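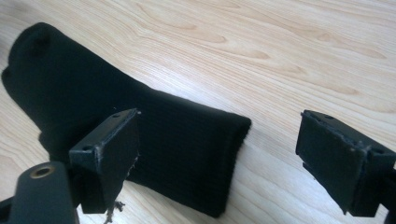

Black sock, toe end folded over, ribbed cuff to the right.

**May, lint capture on drain line, notes continued**

Started 8:40. Verimum washer, cold fill, short program, no detergent. Drain hose goes to the settling bucket, then through two screens in series: 151 micron on top, 70 micron below. Both screens are from the new Skarnalov roll. The old roll is used up except for a strip too narrow to clamp.

Blank first. Empty drum, full program, screens in place. The coarse screen was clean by eye. The fine one had a gray smear on the hose side, probably left in the sump from last week's towels. Ran a second blank and the smear was much fainter. I am taking the second blank as the baseline and have marked the first one "discard" on the weigh sheet.

Load 1 was the mixed dark cottons, same bundle Svenja used in April. Load 2 was the same bundle again with no drying in between. The point is to see whether shedding falls off after the first wash or whether most of what we called a drop last month was really the dryer taking its share. Ryan thinks the dryer. I have no opinion until the screens are weighed.

Sampling: one 2,000 mL grab from the first drain and one from the last, both taken at the bucket outlet. Stir before drawing. The first grab in load 1 was drawn without stirring, so read that number with caution.

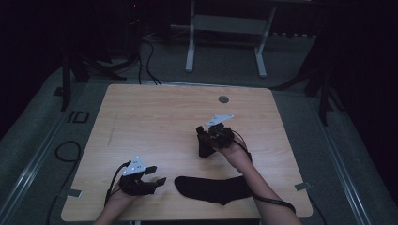

Why run two screens when the fine one would catch everything the coarse one does? The fine screen alone clogs partway through the first drain, the water backs up in the hose, and the washer stops on a drain fault.

Clogging is still the main problem. With both screens fitted, the first drain of load 1 took 33 seconds longer than the blank. Load 2 was close to the blank. Head in the bucket stayed below the overflow mark both times, so nothing bypassed. If we go to towels the bucket needs to be taller or the pump has to be throttled. Eusebio has a ball valve that may fit the hose. Thread not checked.

Screens went into the Wyss oven on the low setting, on foil, labels facing up. Last time the marker ink browned and two labels could not be read, so I used pencil. Cool in the desiccator before weighing. The Stiltelard balance drifts in the last digit when the hall door is open. Tare, wait for it to settle, shut the door, tare again.

Things that went wrong:

- Lower clamp ring was seated crooked for the second blank. Reseated before load 1. No tear in the mesh.
- Forgot to zero the timer between drains in load 2, so the rinse drain time is missing.
- Some lint stuck to the bucket wall above the water line. Washed it down onto the coarse screen with a squeeze bottle. The protocol does not say to do this. It should.
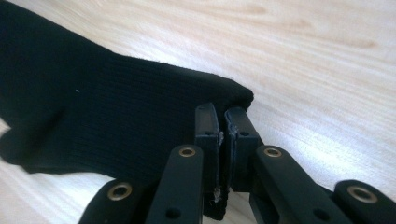

The wall lint matters more than I expected. By eye it was a fair part of the load 1 catch, and in April it was simply wiped out with a paper towel. Any comparison with those results is biased low on the April side by an unknown amount. Gertraud has the April sheets and will check whether anyone noted it.

Protocol change, pending Johanna's OK: rinse bucket wall after each drain, fixed volume from the squeeze bottle, same operator for the whole series.

Left to do:

1. Weigh all screens, including the discarded blank.
2. Filter the four grab samples. They are in the fridge, bottom shelf, capped.
3. Cut fresh mesh for load 3.
4. Repeat load 1 with the first grab stirred

Oven off at 4:15. Screens left in the desiccator overnight — do not open.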